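Trancombe Athletic Football Club
Ground and clubhouse check, pre-season, with comments
Checked by: Iraklis Pappas
Date: Wednesday, June 13, 2018
Copy to: Natanael Assunção (first-team coach), Plellham & District League

Marks used: OK, FIX (before the first home game), WATCH (look again in October), NO (shut until sorted)

1. PITCH AND SURROUNDS

1.1 Playing surface free of holes, stones, glass — OK
Walked it twice. One tent peg, near the centre circle. We have not hosted anything involving tents.

1.2 Goals anchored, no sharp edges — FIX
Clubhouse end is fine. At the road end the left rear anchor is a bucket of set concrete with a rope round it. It has served us well and it fails.

1.3 Net hooks — FIX
Plastic clips only, please. I found two metal cup hooks of the sort used for mugs.

1.4 Perimeter rail — WATCH
Sound, apart from the stretch by the away dugout where visiting managers like to lean. Bolts tightened. The paint is from 1977 and may be structural.

1.5 Corner flags, correct height, blunt tops — OK
Three match.

1.6 Run-off clear of obstructions — NO
The roller is parked 40 inches from the touchline. Natanael says wingers need to learn awareness. Move the roller.

2. DUGOUTS

2.1 Roof panels secure — FIX (away), OK (home)
I make no comment on how this came about.

2.2 Bench fixed to floor — OK
Both benches, at last.

2.3 Drainage — WATCH
Home side drains into the away side. Same as last year.

3. STAND

3.1 Seats secure — FIX
Row B, seat 26 tips forward when anyone over the age of ten sits in it. Tape it off until the new bracket comes. The bracket was ordered from Hoani in spring and I have the email to prove it.

3.2 Steps, edges marked — OK
Repainted yellow. So is some of the handrail, and one of my shoes.

3.3 Exit gates open from inside without a key — OK
Tested all of them. The far gate needs a shoulder, so grease the hinge while you're passing.

4. CLUBHOUSE KITCHEN AND TEA BAR

4.1 Fire blanket in place and reachable — FIX
In place, behind the urn. Reaching over a boiling urn to get to it rather spoils the idea.

4.2 Urn lead and plug — OK
Tested, sticker on.

4.3 Crockery free of chips and cracks — OK
Went through the cupboards and threw out the chipped mugs, including the Dremamville tour one. Complaints to me in writing.
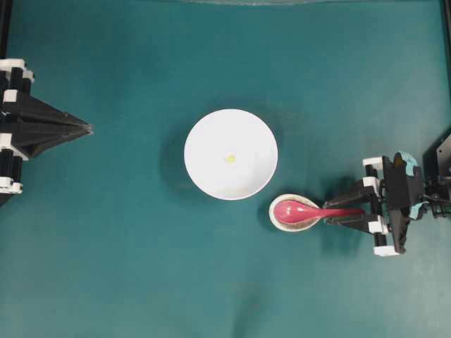 4.4 Fridge temperature — WATCH
Reads fine when the door is shut. The door is shut when someone wedges a chair against it. If the seal hasn't been replaced by October I will be asking for a new fridge and I will be boring about it.

4.5 Food store, nothing on floor — FIX
Crisps on the floor again. There is a shelf. It has trophies on it. Swap them over.

4.6 Tables wiped and cloths laundered — OK 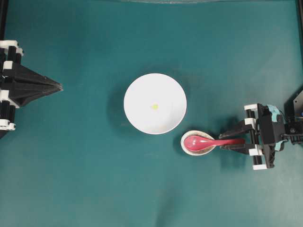 Item 4.6: white bowl and small dish on teal cloth.

5. CHANGING ROOMS

5.1 Showers, water temperature — FIX
Home: fine. Away: cold, then very hot, then cold. The league has started asking about this by name. Plumber's quote attached.

5.2 Floor, slip hazard — OK
New matting down in both rooms.

5.3 Pegs — WATCH
Number nine's peg is loose. It is the same peg every year, whoever number nine happens to be.

5.4 First aid box — FIX
Contents in date except the eyewash. Plenty of slings. Not one pair of scissors to cut tape with.

6. MONEY

Bracket, hinges, anchor, roof panel and plumber come to £2820. Most of that is plumber. The roller can be moved for nothing by any four players currently complaining about fitness.

Recheck of all FIX items before the first home friendly. Item 1.6 to be rechecked on Saturday, as I know what you're all like.

Signed: I. Pappas
Seen by: N. Assunção ("Seen. Still think the roller is fine.")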